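Wrist View or Overhead View for Lids: We Try the Fikre Method with the Wuvent Toolkit
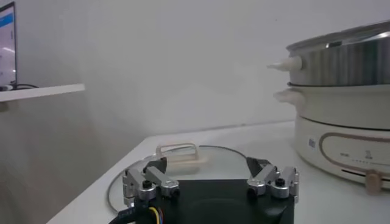 What we tested

Fikre is a training method for robot arms. Its main idea is simple: the policy learns from the wrist camera only, and the overhead view is used just to label the start and the end of each try. The authors say that this is enough for kitchen objects. At Hornstead we wanted to see if it holds for a glass lid, where the wrist camera looks through the object and sees the table.

We used the Wuvent toolkit to run it, version 4. For training we recorded 276 demonstrations over February, all with the two-finger gripper and a lid with an arch handle.

What we liked

Installation took one afternoon. The replay tool is very good: you can stop at any moment and see which part of the picture the policy gives weight to. In our runs it was mostly the handle, and much less the rim or the reflections in the glass. This agrees with the claim of the paper.

Grasping the handle was the strong point. With the lid turned to 10 new angles, the policy missed only 2.

What we liked less

Putting the lid back is weaker. When the lid is already in the fingers, it hides most of the pot, and the method has no memory of where the pot was. Cumach, which we used before, keeps a short history and does this step better — but it needs much longer training.

The documentation of Wuvent is also thin. The page about camera calibration has one paragraph, and the units are not given.

Our opinion

For picking up, we recommend it. For placing, we would stay with Cumach until the next release.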